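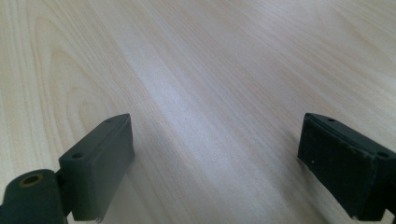 Budget for the Finger Pads

Every October the capital request goes in, and every October it asks for an arm. Arms are easy to fund. They look like progress on a slide. Finger pads look like a snack.

Ours wear at the edges and go fuzzy, and the line for spares at Prorkico was 200 dollars for the year. It ran out in 4 months. Promik quoted us a second arm in 2 days, with a brochure.

My modest proposal is to buy the pads first, plus 30 spare screws, and let the arm wait. It won't photograph well.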